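Skeston Countertop Kit, Club Edition
Item 2752

A simulated kitchen counter for robotics clubs that have run out of real shakers to drop. Load it, pick an arm, and let your students argue about grip angle in peace.

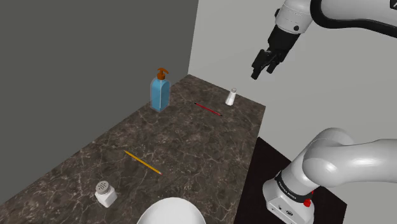 The license covers 13 student seats and one coach, who will be asked for the password anyway. It comes with 3 practice tasks and the Balogh scoring sheet, graded out of 100. Expect modest numbers until March.
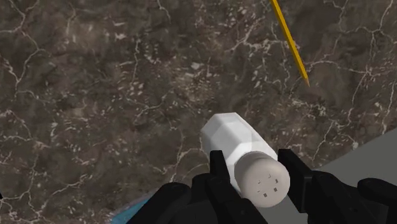
Sirham, from the Bamivwood club, wrote to us that the shaker task "ate two whole meetings" and asked if we planned a harder one.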